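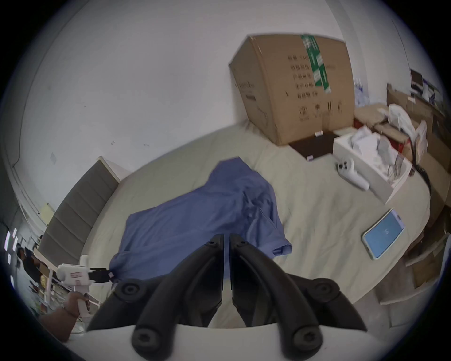
Stunurora Player Support, Technical Team

Ticket 2000: avatar stuck at aquarium door
Status: open

After the April update my avatar cannot leave the aquarium in Mirkow. The door opens, I walk, and the game puts me back inside. I tried it seven times.

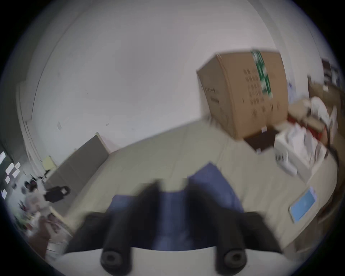 Steps I made

Cleared the cache and restarted — no change. Changed to the Bondham server, same problem. The log shows error 77 each time.

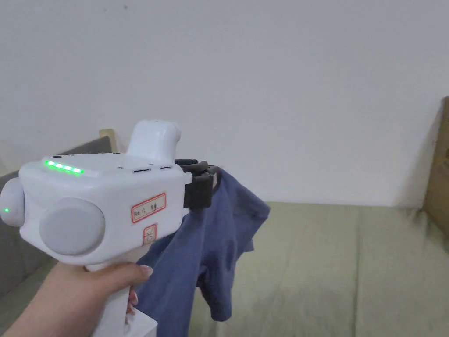 Strebel: Please remove all worn items and teleport to your home room, then try the door again.

I did this and the teleport works. The door still does not, but now the error comes only with two friends in my group.

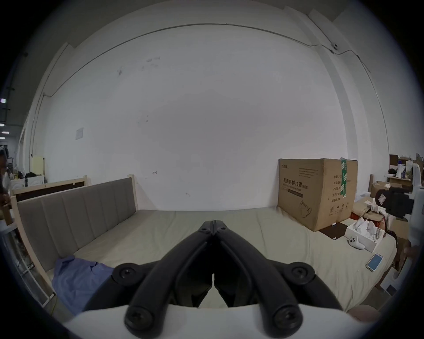
Posted by Corina Danzer, 7:77 build

Alone I can pass. I leave the ticket open until the group works too.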